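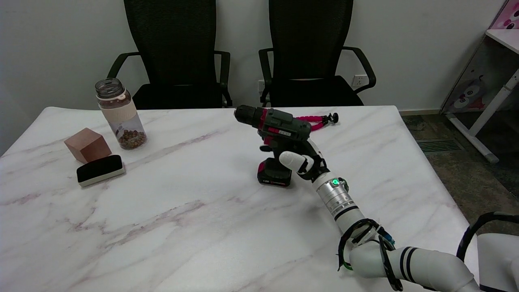
How to Hang a Heavy Mirror on a Drywall Wall

Posted 6 Mar 2021 by Khairul Siregar
Filed under: Walls, Beginner projects

A large mirror weighs more than most people expect, and drywall alone will not hold it for long. This guide covers mirrors up to about 50 pounds on a standard wall with wood studs behind it. If your wall is brick, concrete or old plaster on lath, the layout steps are the same but the fasteners are different. See the masonry page instead.

Allow an hour and a half for the whole job. The drilling takes a few minutes. Most of the time goes into measuring.

What you need

Cordless drill, charged
1/8 inch drill bit
Screwdriver bit to match your screws
Stud finder
Tape measure and pencil
Level, 24 inches or longer
Painter's tape
Two-piece hanging cleat (French cleat), rated above the weight of the mirror
2 1/2 inch wood screws for the wall
Short screws for the mirror frame
Two felt or rubber bumpers
A second person for the lifting

Step 1. Weigh the mirror

Stand on a bathroom scale holding the mirror, then stand on it without the mirror, and subtract. Write the number down. If the mirror is too big to hold safely, look for the shipping weight on the carton or the store's product page.

Choose a cleat rated for at least twice that weight. Cleats are sold by length and by load, and the load figure assumes every screw on the wall side is going into solid wood.

Step 2. Choose the height

For a mirror people will stand in front of, put the center about 60 inches from the floor. Over a dresser or console table, leave 4 to 8 inches between the furniture and the bottom of the mirror frame.

Cut four strips of painter's tape and mark the outline of the mirror on the wall. Leave the tape up for a while and walk past it a few times. Moving tape is easier than patching holes.

Step 3. Find the studs

Run the stud finder slowly across the wall near the top of your outline. Mark both edges of each stud on a piece of tape and put a line midway between them. Do this at two heights. The marks should sit one above the other. If they don't, you may be picking up a pipe or a metal plate, and you should stop and check before drilling there.

Studs are usually 16 inches apart, center to center, though 24 inches is common in some houses and garages. To confirm a stud, drive a thin finish nail at the line in a spot the mirror will cover. It should meet firm resistance after the drywall.

Do not drill directly above or below an outlet or a light switch. Cable generally runs up or down the side of the stud at those points.

Step 4. Fix the cleat to the mirror

Lay the mirror face down on a folded blanket. Measure down from the top of the frame and mark a line for the cleat. The hooked edge on the mirror half has to face down. Check this twice, as it is the most common mistake.

Measure the thickness of the frame and make sure the screws are shorter. Wrap a bit of tape around the drill bit to mark the depth, drill pilot holes, and drive the screws by hand for the last few turns. Power driving can strip the holes in soft frame wood.

Stick a bumper on each bottom corner. They keep the mirror parallel to the wall and stop it from marking the paint.

If the mirror has no frame, a cleat screwed to the back is not an option. Use J-channel along the bottom and clips at the top, and follow the instructions that come with them.

Step 5. Fix the cleat to the wall

Hook the two halves together and measure from the top of the mirror frame to the top edge of the wall half. Transfer that distance to the wall, measuring down from your top tape line. Draw a level line.

Hold the wall half on the line with its hooked edge facing up. Mark the holes that fall over studs. A 30 inch cleat should reach two studs at 16 inch spacing. Drill 1/8 inch pilot holes at the marks, keeping the drill square to the wall. You should see white dust first and then wood shavings. If you only get dust and the bit drops through, you have missed the stud.

Drive one screw most of the way, put the level on top of the cleat, adjust, then drive the second. Tighten both. Pull down on the cleat firmly with both hands. There should be no movement at all.

Step 6. Hang the mirror

Take one side each. Lift the mirror a couple of inches above the cleat, hold it flat against the wall, and lower it slowly until it catches. Keep your hands on it until you are both sure that it has hooked along the full length. Slide it left or right to center it, then peel off the tape.

If the stud is in the wrong place

Screw a 1x4 board across two studs, paint it to match the wall, and attach the cleat anywhere along it. The mirror will sit 3/4 inch farther out, so use thicker bumpers.

Comments

Kibet Lyimo
My studs are 24 inches apart and the cleat that came with the mirror is only 18. Would toggle bolts do for the other end?

Khairul Siregar
For a light mirror, possibly. For anything heavy I would use the board method or buy a 30 inch cleat, which will reach both studs.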